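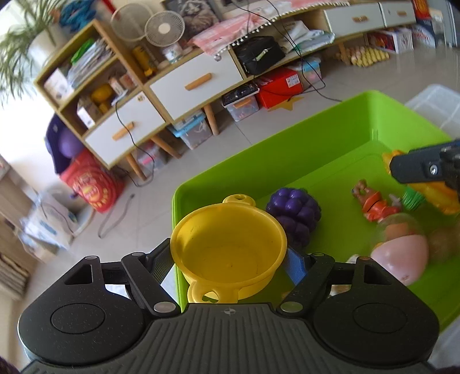
Section 3 covers the recording of two-handed pick-and-place examples with the Erkum hand-held grippers. Complete the clock sync in the previous section before starting; an unsynced pair produces files that the Sunito importer rejects. Each example consists of one grasp, one transfer, and one release. Objects should be small enough to sit between the fingers with the body of the gripper still in view, as with the yellow toy pot, and the tray or box that receives or supplies them should be in view of the camera at the moment of the grasp. Household background (furniture, cables, shelves) is acceptable and does not need to be cleared.

### 3.1 Before recording

1. Wipe both lenses with a dry cloth.
2. Open and close each gripper fully. The width reading in the status panel must return to the same value each time. If it drifts, repeat the calibration.
3. Check free storage. A full set needs room for 115 examples per gripper.
4. Enter the operator name and the task code. Do not reuse a task code from another location.

> **Note:** Task codes are case sensitive.

### 3.2 Recording an example

1. Hold both grippers above the work surface with the fingers open. Press the record button on the right gripper. Both units beep.
2. Stay still for 3 seconds.
3. Move one gripper to the object at normal hand speed. Close the fingers until the object no longer slips.
4. Lift, carry, and release. Keep the second gripper in the air unless the task code calls for both.
5. Return to the open position and press the record button again.

A missed grasp may be kept if the operator recovers within the same recording. Mark it `R` in the log. Drops that leave the work surface are marked `X` and left out of training.

> **Caution:** Do not squeeze hard objects past the first contact. The finger linkage can bend, and all width values recorded afterward will be wrong.

### 3.3 Work surface and object layout

Soft surfaces are supported. On a mattress, objects shift when a hand presses nearby, so keep forearms off it during the approach. Place loose items in front of and beside the box, with space for the open fingers on both sides of the next object to be picked. Lids with a center knob are to be approached from above, fingers wide.

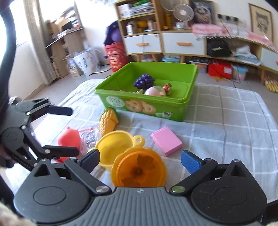 Irja Tuominen asks that the layout be changed after every 9 examples, even when the task code stays the same, and adds that in the Penbridge set the model had learned where the box was and paid little attention to what was in it. The log sheet has a column for this. Write a new layout number each time, and do not return to an earlier one within the same set.

### 3.4 Closing a set

1. Stop both grippers and wait for the status light to turn off.
2. Copy the files by cable. Wireless transfer is disabled for sets above 2,000 frames.
3. Compare the file count with the log.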